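Pristton Allotment Rainfall Records
Daily readings from the gauge at Pugh Lane, Pristton
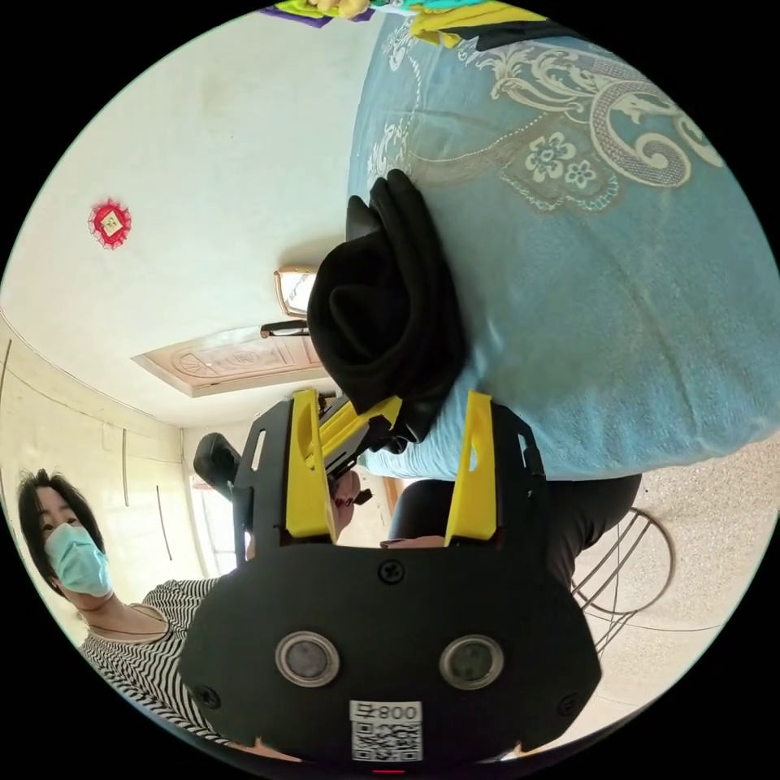
Humaira Baloch wrote to ask if the readings could be given in millimetres only, as the old inch column kept tripping up her spreadsheet. The inch column went in the last release and she has the new file.

What's in the folder
readings.csv – one row per day
notes.csv – remarks copied from the margins of the notebooks
gaps.txt – dates with no reading
licence.txt

Columns in readings.csv
date: day the gauge was read, year first
rain_mm: depth in millimetres, one decimal place
trace: 1 if the gauge was damp but there was too little to measure, otherwise 0
gauge: A, B or C
reader: initials as written in the notebook, blank where there were none

Where the readings come from
The figures were typed up from paper notebooks kept in the shed at Pugh Lane. The file holds nearly 1,000 daily readings. Of these, 187 are marked as trace. A trace day has rain_mm set to 0.0, so adding up the column will give a slightly low total for a damp month.

The gauge was read in the morning, before people started watering. The figure belongs to the 24 hours before that, but the date is the date of reading. If you are matching these against another station, check which way round theirs is done.

Gauges
There have been 3 gauges. A was a copper one with a glass measure. B was a plastic Baltine gauge on a post by the water tank, and it probably read low in wind because the hedge was cut back that year. C is on open ground near the bottom gate. No correction has been made for the moves. A and B were run side by side for 27 days and both sets are in the file, so those dates appear twice.

Known problems
October has the most gaps, mostly from leaves blocking the funnel. Where a reader wrote "blocked", the day is left out of readings.csv and listed in gaps.txt.
Snow was melted and measured in the early notebooks. Later readers left it, and wrote down whatever was in the gauge once it thawed.
Some sevens may be ones. The worst page is flagged in notes.csv.

Using the data
Free to use for anything, with a mention of Pristton Allotments. The Pramora garden diary uses the monthly totals and works them out without the trace days.

Corrections are welcome – please give the date and the gauge letter.

Last updated 1 June 2021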